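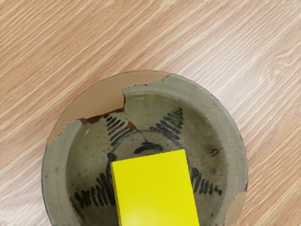
Re: Ondlow sim results, block on dish

kettleburn
Read the Ondlow write-up twice over the weekend and I still don't buy the headline. 2296 simulated episodes, a policy that "handles cluttered tabletops," and the clutter is a yellow block sitting on an old repaired dish. Where's the real-world column in the results table?

mgrecu
Margareta Grecu here, I ran part of the eval. The real-world runs are in the appendix. 126 trials on the arm at Fleradthorpe.

kettleburn
I saw the appendix. 126 trials over how many dishes?

mgrecu
8.

kettleburn
So 8 real dishes, and the abstract says "arbitrary tableware." Come on.

pallet_jack
I think you're being a bit hard on them. The dish is a decent choice. Painted strokes, cracks, bare tan fill where glaze is missing, and that fill is almost the same color as the wood it's lying on. If your segmentation leans on color edges it's going to have a bad day up in that corner.

kettleburn
Sure, for the dish. But the thing being picked is the block, and the block is flat bright yellow with straight sides. A threshold from 1995 would find it. You can put all the broken pottery you like under it and you haven't made the pick harder.

pallet_jack
Finding it, yes. The block is resting in a shallow dish and it's tilted in the view. Approach angle and rim clearance are still real problems.

hacer_s
I tried to reproduce this with the Emberg renderer in January (Hacer Şimşekoğlu, not on the paper). Swapped the yellow for a gray-green close to the glaze and kept everything else. Success dropped by 20 points. I mailed the Tuncer people the logs and never heard back.

mgrecu
Was that with our released weights or retrained?

hacer_s
Released weights.

mgrecu
Then it's out of distribution. We never claimed color transfer without retraining.

kettleburn
"Arbitrary tableware" on a wood table with one block color. Would you at least change the abstract?

mgrecu
I can raise it. Not my call alone.

pallet_jack
Hacer, can you post the seeds? I'd like to run the gray-green one with the dish removed, just to see how much is the block.

hacer_s
Will dig them out tonight. Different machine.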